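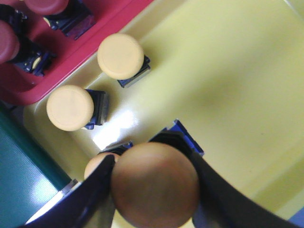

Moving a sourdough starter across the country?

pardale_baker
Joined July
Posted September 19, 2022

Hello everyone, long-time reader here, and I'm finally posting because we leave Pardale soon and I'm fretting over my starter. It's 11 years old (older than my youngest!) and we'll be in the car for 1649 miles. Do I feed it on the road, or dry some and hope for the best?

Habibur Majumder
Dry it, friend. Spread it thin on parchment, leave it on the counter until it snaps, then crumble it into an envelope. I carried mine to Fellodberg that way and had bread again within the week, and my wife was very glad not to have a jar of goo between her feet.

crustandcrumb
I have to disagree with Habibur, much as I love his rye. Dried starter comes back, sure, but mine never tasted the same afterward. Make it stiff, twice as much flour as water, and put it in the cooler with the lid loose. It'll sit quietly for days.

Habibur Majumder
Was it the drying, though, or the new flour? I changed flours too, and mine was sour as a lemon until July.

crustandcrumb
Same flour! I brought a bag with me. We may have to agree to disagree on this one.

Mélanie Marchand
Why not both? Keep 200 grams stiff in the cooler and tuck a dried envelope in your purse. And please use a jar with room to spare, I still find bits of mine in the seat belt buckle.

pardale_baker
Both it is, then! Thank you all so much. Mélanie, I'm going to find a bigger jar right now.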